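About Skement

Skement makes odd little games for places where people are stuck waiting. Bus shelters, launderettes, the queue at the chip shop, the bench outside the school office - if you have ever stood there reading the same poster again and again, we had you in mind.

We started in Ernden with one screen and a game about herding ducks, which you played by shuffling from foot to foot. It was meant to stay up for a month. People kept missing their bus so they could finish a round (sorry!), and the shelter's owners very kindly asked us for another.

What we make

Every game has to be learnt in a few seconds and finished in 60. There are no buttons to wipe down and nothing to download. You lean, wave, hum or stamp, and the screen does the rest. Our busiest one so far is Plendside, a slow and rather silly boat race for up to 4 players, which was played 3562 times in its first April at the ferry terminal.

How we work

We are a small bunch and we like a long lunch. Ideas go up on the wall, most of them come down again, and the ones that still make us laugh a week later get built. We draw our own artwork and record our own noises, and we look after every screen we put up, all 64 of them, so if one goes quiet please do tell us.
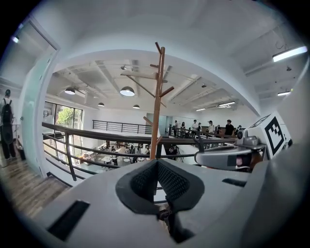
Say hello

If you run somewhere with a queue, we would love to hear from you. Our workshop is upstairs at Todorova Yard, Ernden, and the kettle goes on at ten.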